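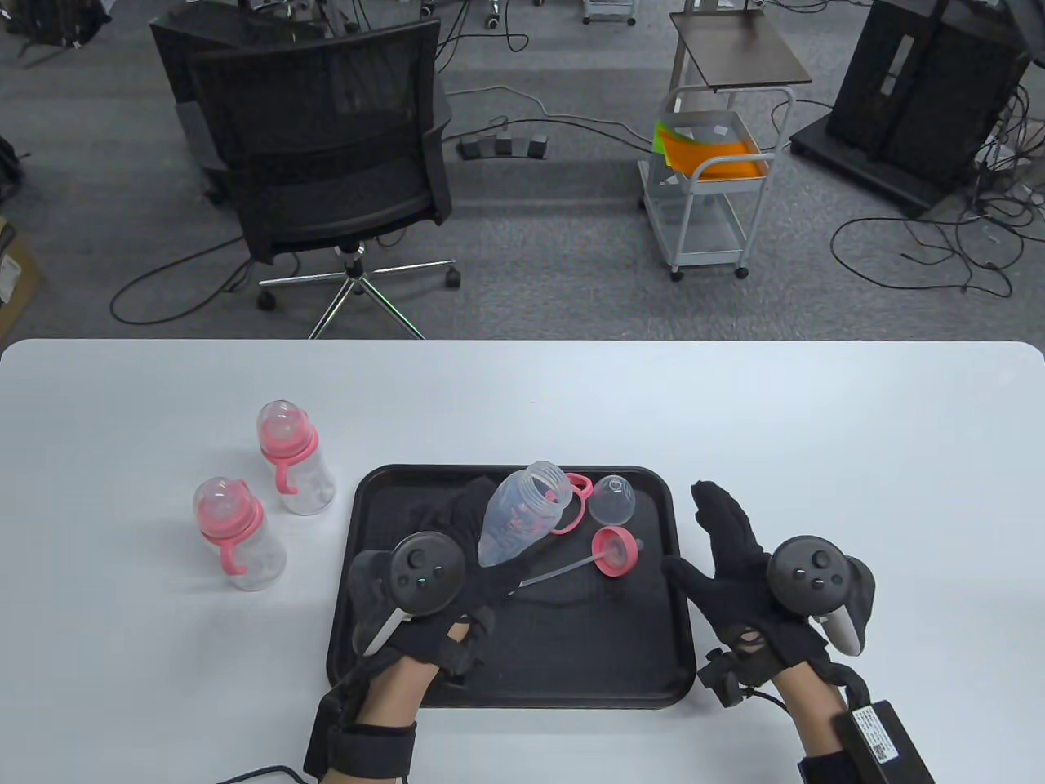
Skistel open afternoon, Flurnside

Skistel opened its Flurnside office to visitors one afternoon in February, and I went along with Aled Pugh from our parents' group. We had both signed up for the part of the program on feeding bottles. There were other things on offer, including a talk on prams, but we didn't get to those.

Parking at Flurnside is on the street and was full when we got there. Visitors who came on the bus from Sullham had an easier time of it, as the stop is nearly at the door. Sign-in was quick. We were given a name sticker and a sheet of paper with the room numbers on it and sent upstairs.

The bottle session was run by Jiahui Zeng, who looks after the assembly and care instructions for the straw bottles. These are the ones with a pink collar ring, a curved handle on the ring and a clear dome cap. The body is clear plastic. Two were standing put together on a white table next to a black tray, and the tray had another one in it, taken apart.

She started with the parts. There is the body, the screw ring with its handle, the dome cap, and a round pink valve piece with a long thin straw attached. Everything gets laid out on the tray before anything is put together. She likes a tray with a raised rim because the rings roll. At home a baking tray does the same job.

The order she teaches is the valve and straw first, seated in the ring, then the straw down into the body, then the ring screwed on, then the cap. Most people who ring up about leaks have screwed the ring on slightly crooked. Her advice is to turn it backwards until you feel the thread drop, then forwards. I have been doing this with jam jars for years and had never thought to do it with a bottle.

The straw got more time than I expected. It should reach the bottom of the body without bending. If it bends, the valve is usually not pushed all the way in. She asked us to look at the straw through the side of the body before putting the cap on, and that has already saved me one wet bag.

After the demonstration we had a go ourselves. I was slow. Aled was faster but put his ring on before the straw was in and had to undo it. Jiahui said she would like to see people get to the stage where they can do it one-handed while holding a baby, but that it takes a fair bit of practice and there is no hurry.

Cleaning came next. Take everything apart every time, including the valve. Rinse straight after the feed, wash in warm soapy water, and run a thin brush through the straw from both ends. Let the parts dry fully before putting them back together. She doesn't like storing them assembled and damp with the cap on. Someone asked about dishwashers and she said to go by the leaflet that came with the bottle, and to throw out a straw that has gone cloudy or has bite marks in it.

There were 14 of us in the session, which was a bit many for one table. People at the back couldn't see the valve being seated and she had to repeat that step. A second table would have helped. The room itself was comfortable, carpeted and quiet, with office chairs for anyone who wanted to sit down.

We finished at three and had tea downstairs. The biscuits had gone by then. Aled picked up spare straws from the counter and I took a copy of the care sheet, which is also going up on the board at Edwards Hall. If anyone in the group wants the sheet before then, let me know and I'll scan it.

The next open afternoon hasn't been set. Jiahui thought it would be after winter, and she is happy for people to bring their own bottles along if they have one that leaks.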